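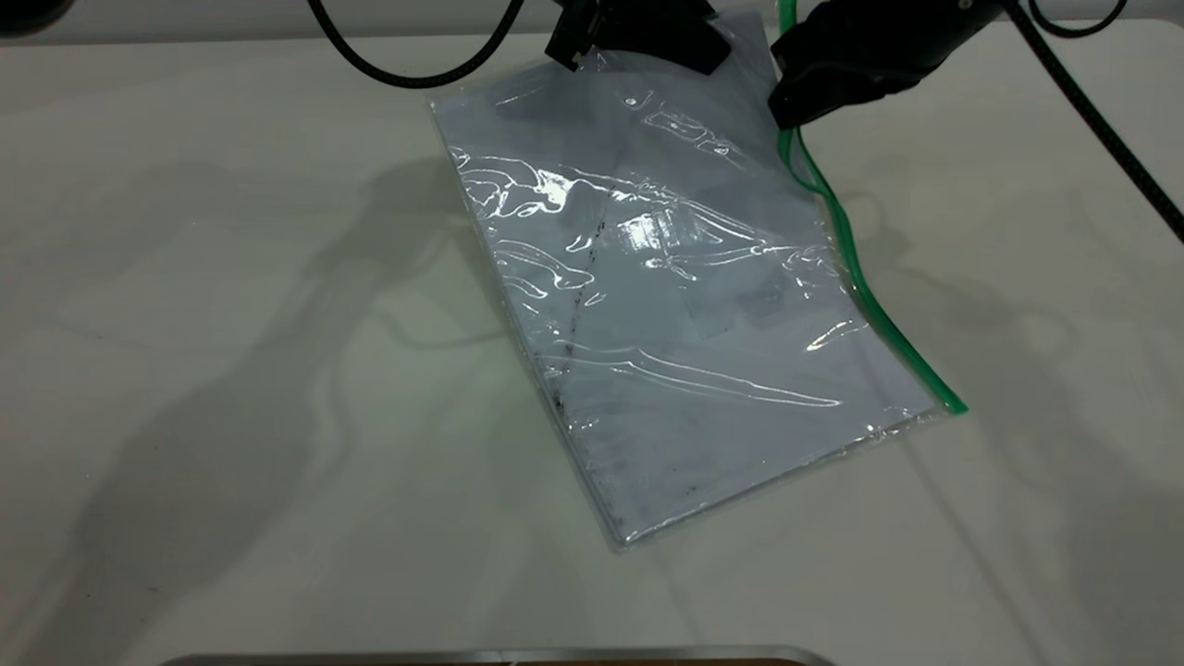
The bag station was mine for eleven years, so when they bolted the arms down on a Tuesday in August I took it a bit personally, I'll admit.

We do returned paperwork at Mersha. Firms all over Ostville send us their old files in zip bags, the files get checked in, flattened, scanned and sent back, and somebody has to handle the bags. That was me and Barbara Mazurek. On a good shift we'd get through 149 between us, talking the whole time, mostly about her sister's divorce. Then the management bought a pair of arms from Truvis and my job title changed to "cell attendant", which my son thought was the funniest thing he'd ever heard.

"You'll still be needed," said Takumi Yoshida. He was the engineer who came with them, a polite lad with a laptop and terrible shoes. "They don't like plastic."

"Nobody likes plastic," said Barbara.

But he meant it. Cardboard they could do, and folders, and those horrible grey archive boxes. A clear bag was different, because of the shine. Every crease throws the light about and the cameras can't tell where the bag stops. Takumi had asked our suppliers to switch to the ones with a green zipper so there'd be something to look for, and the arms would come down over the green and have a go at a pinch, and I'd stand there with my hands behind my back like the late Duke of Somewhere, not allowed to help.

I wanted to help so badly! You get hold of the plastic just inside the corner and roll it under your thumb, it's a half-second thing. I told Takumi this. He asked me to do it again, slower. Then he asked me to do it 41 times while he typed.

I went home that night and said to my husband, I think I've just taught it my thumb. He said had they paid me extra. They had not.

What I hadn't reckoned on was the quiet. They moved Barbara to the Dastura contract on the second floor, 3000 boxes of planning applications and a window, and I was left with the fans and the little whirr when the wrists turned. I started telling the arms about my week. The left one was narrower and I decided it was the listener. The right one was bulky and went at everything like my uncle carving a joint.

One afternoon a bag came through with an old stack in it, white sheets with a line of black specks running down the page and smudges near the bottom. The arms reached over and took hold by the zipper, the plastic all bunched up, and I was watching the paper. I knew those specks. It's what you get off a dirty photocopier, the one at my first job did exactly that, and I used to get shouted at for it. I was nineteen. I stood there thinking about Mrs Pell's cardigan and the smell of toner, and I said "oh, look at that" out loud, and turned round for Barbara.

I pressed pause. You're meant to log a reason, there's a menu with jam, spill, misfeed and other. I put other.

Then I went up to the second floor and found her with her elbows in a box, and we had about ten minutes by the window. The divorce was off again. He'd bought the sister a caravan.

When I got back Takumi was at the cell, looking at the screen.

"What was other?" he said.

"Photocopier," I said, and he wrote it down.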